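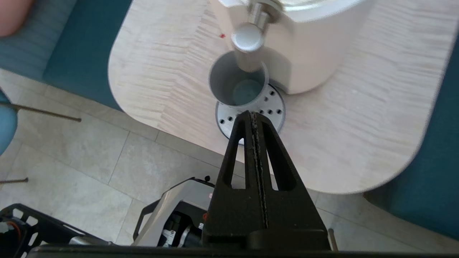

Bikanine Opens Tang, a Sit-Down Drinks Room With Teal Booths and Help-Yourself Dispensers

PRARINE, 9/28/26. Bikanine, the small company behind the Virnar tea counter, has opened its first full drinks room on the ground floor of the old Prarine print works. The new place is called Tang, and it gives the neighborhood 2,427 square feet of booths, pale wood tables and cold drinks you pour yourself.

Virnar regulars have been asking for somewhere to sit since the counter opened. Now they have it, and we could not be happier to let them in!

The idea at Tang is simple. Guests pay once at the door, take a cup and settle in. Drinks come from cream-colored dispensers with a silver metal tap and a round drip tray under the spout, so you can fill a metallic cup right at the table and go back for more when you like. The opening menu has four drinks: lemon and mint, cold hibiscus, salted lime, and a barley tea that has been on the Virnar list from the beginning. A fifth will join them in January, and we are still arguing (happily) over which one it should be.

A lot of care went into the tables. We wanted rounded corners, partly for families with small children and partly for anyone who has ever walked into a square one. The tops are pale, with a fine wavy grain that changes direction from one side to the other. Our early guests keep running their hands over it, and we do the same when we wipe down at night.

Then there are the booths. The seat cushions are deep teal, the backs are a lighter grayish blue with horizontal stitching, and a narrow beige-gold trim finishes the lower part of the bench. We went through a great many fabric swatches before settling on the pair, and they look even better together in the room than they did on the sample card.
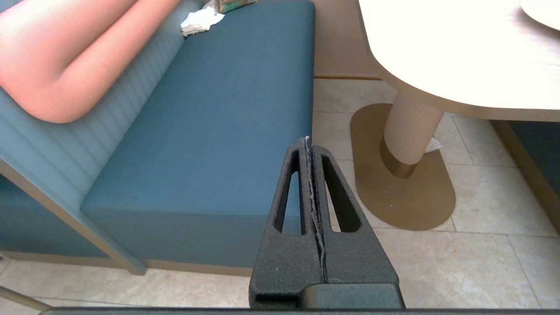
Booth seating at Tang, with the teal cushion and ribbed back.

The benches are long enough to stretch out on, and people do. Tang is meant for slow afternoons, so there is no time limit on a booth and no minimum order beyond the cup. Bring a book, a deck of cards or a friend who talks too much. Groups of up to 20 can reserve the back section by asking at the Virnar counter or at the door.

The old print works had been closed for a long stretch before Bikanine took the lease. The work took most of the year and included new plumbing, a new floor and a good deal of scraping at windows that had been painted shut. The front windows open again now, and on a mild day the whole room gets a breeze off the street.

During the preview period Tang poured 2,727 cups. Lemon and mint came out ahead, with the barley tea close behind it.

Tang is open daily from late morning until early evening. The entrance is on the courtyard side of the building, with a ramp to the left of the steps. The Virnar counter keeps its usual hours and its full takeout menu.

About Bikanine
Bikanine makes and serves cold teas and fruit drinks in Prarine. It runs the Virnar tea counter and the Tang drinks room.

Press contact
Bikanine press desk, Tang, Prarine print works, courtyard entrance. Press visits can be arranged before opening time on request.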